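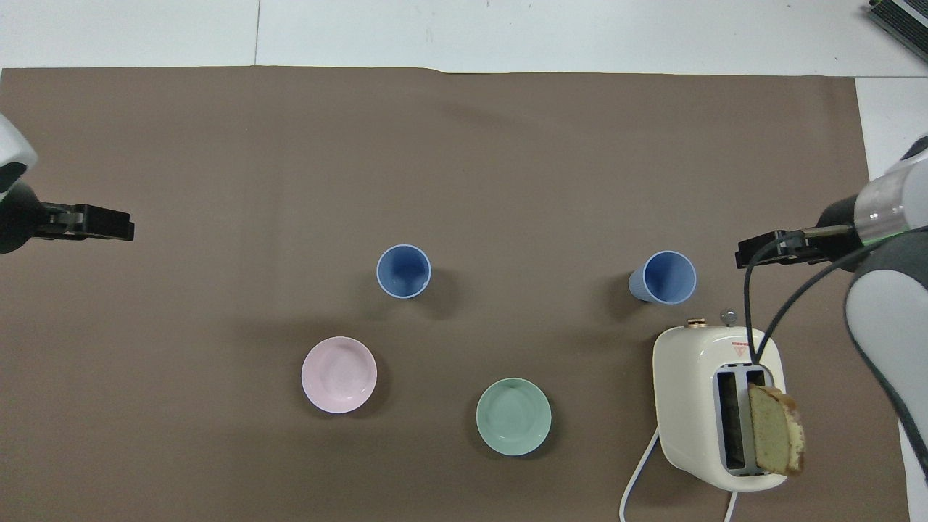 Zolonside Shared Kitchen – Breakfast Counter Gallery

Notes and pictures on the small tableware kept at the breakfast counter. The list was last revised on 2 September 2023 by Taha Ramadan. Items are grouped by type, with a line or two on use, storage and replacement. Sizes are left out except where they affect storage.

Cups

Blue plastic, light rim, darker inside. Two go out for a standard setting, both upright. The rest are stored upside down on the middle shelf, no more than six to a stack. Taller stacks jam and have to be twisted apart, which scuffs the rims.

Plates

Shallow and round with a raised rim, in pale pink and mint green. The two colors are close enough in size to share a stack. One of each is set out so that two people eating together can tell them apart.

The raised rim holds crumbs and a small amount of syrup. It does not hold soup. Bowls are in the Ashour cabinet, left of the sink.

Toaster

Cream, two slots, rounded corners. There is a small red warning label on top, above the slots, and it is to stay on. Two small knobs sit along the same upper edge, one gold-colored and one silver.

The slots take ordinary sliced bread. Bagels fit if cut evenly. Thick hand-cut slices should go under the grill. Unplug the toaster and let it cool before emptying crumbs, and do not use a knife to free a stuck slice.

Table mat

Brown paper, replaced from the roll when stained or torn. It covers most of the white tabletop and leaves a strip bare along one side. The top edge tends to go slightly wavy. This does not affect use, but cups should be set down away from it – a raised edge is enough to tip an empty one.

Cut new mats with the long scissors. One roll gives nine mats at the present table size. Spare rolls are kept in the Kivivora crate under the counter.

Storage

Plates go on the bottom shelf, cups on the middle shelf, paper towels on top. Shelf liners were changed in April. The liner on the bottom shelf is cut short at the back, so push plates in only as far as the liner goes.

Corrections to this page can be left in tray 61 at the Pleltulus desk.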